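Kitchen Tips: Getting a Pot of Beans Right Without Losing a Whole Day to It

Dried beans are cheap, they keep for ages, and they have been waiting in your cupboard since February to make a fool of you. A few things I have learned at the stove, mostly by serving people gravel.

Buy them from somewhere that sells a lot of them. The bag at the back of the shelf at the corner store in Trisville may be older than the clerk. Old beans stay hard however long you boil them, and no amount of pleading changes their minds. I get mine from the bins at Frimpong, where the line moves slowly but the beans don't sit.

Pick them over. Spread them on a light-colored plate and run your fingers through. You are looking for small stones, which beans are very good at impersonating. I skipped this step once and paid a dentist for the privilege.

Soak overnight in plenty of cold water with a spoonful of salt. Yes, salt. Your grandmother said salt makes them tough, and so did mine, and we both loved our grandmothers. Salt in the soaking water gives you softer skins and beans that taste like something all the way through. Drain and rinse before cooking.

If you forgot to soak, welcome to the club. Cover the beans with water, boil for two minutes, put the lid on, turn off the heat and leave them alone for an hour. They come out nearly as good, and you get to look as if you planned it.

Red kidney beans need a hard boil for at least ten minutes before you turn them down. This one is not a matter of taste. Undercooked kidney beans will make you properly sick, and a slow cooker on low doesn't get hot enough to fix it. Boil first, then do what you like.

After that, keep the heat low. The water should barely tremble. A rolling boil knocks the beans around until half are mush and the other half are still thinking it over. Keep the water an inch above them and top up from the kettle when it drops.

What goes in the pot:

An onion, cut in half, skin off if you are feeling fancy

A bay leaf, which may or may not do anything, but try telling that to a person who owns a jar of them

Garlic, smashed, more than the recipe says

A good glug of olive oil

Tomatoes, vinegar and lemon juice go in at the end. Acid keeps the skins firm, and if you put the tomatoes in at the start you can expect to eat at 9 in the evening, with everyone being very polite.

Test more than one bean. Take a spoonful from different parts of the pot and eat them all. When every one of them is creamy, you're done. The first bean you try is always the soft one.

Let them cool in their own broth, and don't pour that broth down the sink. It thickens soup, loosens a stiff puree and makes rice taste as if you went to some trouble. I freeze it flat in bags, each one labeled, a habit I took up after thawing what I thought was bean broth and turned out to be syrup from poached pears.
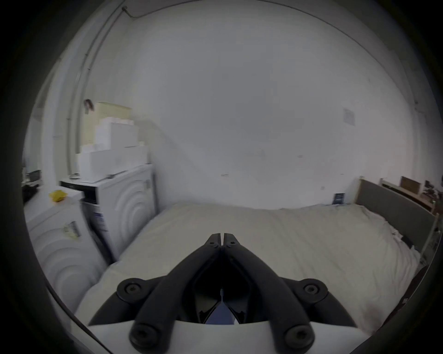 Kaisu Kemppainen wrote in to say that I am far too gloomy about old beans. She adds a small pinch of baking soda to the soaking water when a bag has been around too long, rinses them well, and says they soften up fine. Go past a pinch, she warns, and the whole pot tastes of soap.

I tried it on some elderly chickpeas and have to admit she has a point. They were soft well before I had made a salad to go with them.

Cooked beans keep four days in the fridge, covered in their broth. In the freezer they are good for months. Leave some room at the top of the container, or the lid will come off by itself and you'll be chipping frozen pintos off the peas.

For leftovers, mash a cupful with a fork, fry it in a little oil until the edges crisp, and put an egg on top.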